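# The Blocks That Outlived Every Other Toy in the House

I have a confession to make, and it's about wooden blocks. Well, blocks in general – wood, foam, plastic, whatever I could get my hands on. Over the years I've bought far too many of them, and I've ended up with opinions.

It started in April, the year we moved into the place on Pettigrew. I found a box of 61 secondhand blocks at a yard sale for the price of a sandwich, lugged it home, dumped it on the rug and figured it would buy me a quiet morning. It bought me the whole summer! My kids built parking garages. They built a hospital for dinosaurs. They built a thing they called the Clistau, which I never did get an explanation for, and I had to step over it on the way to the kitchen until school started.

So what makes a good one? I've gone back and forth on this. For a long time I was a cube person (you can't go wrong with a cube, it sits where you put it). Then a cousin mailed us a starter set from a little company called Skendance, and it was nearly all long, skinny pieces, and I was hooked. Long blocks make bridges. They make roofs, fences, railroad ties, a passable xylophone. They also roll under the couch less than you'd think, though I've fished out a few with a yardstick.

Different lengths help a lot, too. If every piece matches, you get a wall, and then you get another wall. Give a kid two lengths and suddenly there's some figuring out to do – does the short one reach, do I need the long one, what if I turn it sideways? I like it when each length has its own color. Little ones who can't tell you which is longer can still ask for "a red one," and after a while the two ideas sort of stick together.

Now, storage. Please learn from me and skip the cute canvas bag. You can't see into it, so the whole thing gets turned upside down every single time, and our bag gave out along the seam in its second winter. Get an open bin with straight sides and a flat bottom. Wide beats deep, so the pieces spread out and you can grab the one you want without digging. If you've got room for two, put one behind the other, keep the first one for building and let the back one be the overflow. And don't fuss over scratches! Mine are scuffed up and down the walls and they work exactly as well as they did the day I bought them.

I'd also say start small. There's a tub of 770 pieces in my basement that I was very proud of, and it mostly scared people. Put out 20, or even fewer, and swap some in when things get slow. My sister-in-law keeps a handful in a bin by her back door and they get more use than my entire basement does.

As for color, I keep drifting back to red and dark green. I know, it's a bit Christmas. But the red ones are easy to spot in a gray bin, the green ones look nice next to them, and I've never had a kid complain.
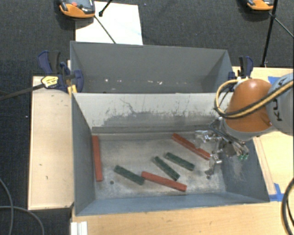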